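List: finishing-discuss
Subject: Re: [finishing] Uneven sheen on pale table tops, bench room
Date: 24th June

Replying below the quoted part. I have trimmed the supplier signature and the earlier thread about casters.

> Before we commit to recoating, can somebody confirm whether
> the haze on the table tops is in the finish or on top of it?
> Cleaning made no difference on the Lunder table. I wiped it
> with a damp cloth, then with a dry one, and under the window
> it looked the same as before. The complaint from the
> packing side is that labels and white sheets are hard to
> square up on it because of the glare, and that some areas
> look gray and others look tan depending on where you stand.
>
> Also, does the grain direction matter for this? I was told
> that it does and I do not see why it should.
>
> If the answer is a full strip, I need to know before August
> so that the room can be booked out.

Three separate questions in there, so I will take them in order.

1. In the finish or on top of it

A film on top (polish, silicone, soap residue) will normally smear. Put one drop of mineral spirits on the surface, spread it with a clean white rag over a patch the size of your palm, and look at it from a low angle while it is still wet and again after it has flashed off. If the haze goes and stays gone, it was residue. If it goes while wet and comes back when dry, the surface of the finish is scratched or unevenly flatted, and the liquid was only filling the texture. If it never goes, even while wet, either the problem is down in the film or you are looking at a plain reflection and there is no problem at all.

The last case is more common than people expect. A satin coat on pale wood will pick up the color of whatever is lighting it. Daylight from a window gives a bluish patch, and the grain inside that patch loses contrast. Move your head and the patch moves. A defect stays where it is. Mark the edge of the haze with two bits of low-tack tape, walk to the other side of the table, and see whether the tape still marks the edge.

Attached is a view of a pale table top. The glare at upper right is bluish-white and takes most of the grain with it, though a few faint brown lines survive. There is a weaker gray sheen toward the middle that fades into the beige with no hard edge.

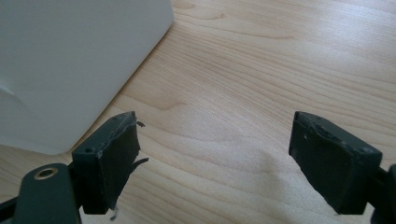 Odimwood Surfaces Group — Bench and Table Finishing

A soft transition like that one, taken alone, would not make me reach for the sander. Witness lines from a cut-through usually have a readable outline, and you can often follow one with a fingernail. Glare fades out. I would still do the tape test on it before signing anything, because a single view cannot separate a reflection from a shallow sheen difference.

2. Grain direction

It matters for two reasons.

First, scratches. If the coat was rubbed out across the grain, the scratches catch light in a direction the eye does not expect, and the area reads as gray. Rubbed along the grain, the same scratches are mostly hidden by the figure. On tops with straight, tight lines this is easy to get right. Where the lines open out into wide curved bands, or close up around a pointed loop, there is no single direction to follow. Pick the direction of the long lines and keep to it over the entire top. Do not try to steer the pad around the figure. That produces a patchwork, and it will show every time the light comes in low.

Second, the wood under the finish reflects differently depending on how the fibers lie. Two areas under the same coat can look silvery and tan respectively, and swap when you walk around. That part is in the timber and no recoat will change it.

3. Whether to strip

I would not book the room for a strip yet. Suggested sequence:

Solvent wipe as above, on three patches, one of them well away from the window.

Tape test, with the room lights off and then on.

If scratches are confirmed, rub out one patch along the grain with a gray pad and a little lubricant, wipe clean, let it dry, compare.

Only if that patch fails, scuff and recoat with one thin coat. The Khosravi satin is what we have on the shelf. Leave 15 hours before anything is put down on it and 80 hours before anything heavy. White sheets and packaging with a smooth face can stick lightly to a coat that feels dry but has not hardened, so keep them off for the full 80.

A strip to bare wood is the last resort. The Forlow tops were stripped for the same complaint and looked no different under the same window afterward.

On squaring up labels: this is a separate matter from the finish. White stock on a pale glossy surface gives you very little edge contrast wherever the glare falls. A dark mat, or turning the table so that the work sits out of the reflection, costs nothing and can be tried this afternoon. If the packing side is happy after that, I would close ticket 202 and leave the coat alone.

One correction to my message from last month. I wrote that a flatter product would remove the reflection. It will spread it over a larger area at lower intensity — the grain will be washed out slightly everywhere instead of strongly in one place. For tables used for inspection that may be worse. Please do not order the dead-flat version on the strength of what I wrote.

If you run the patches, post the results to the list with the light direction noted for each one. Results without the light direction are not much use. Attachments over 200 KB are held for moderation, so scale them down before sending.

--
finishing-discuss
To leave the list, send a blank message with "unsubscribe" in the subject line.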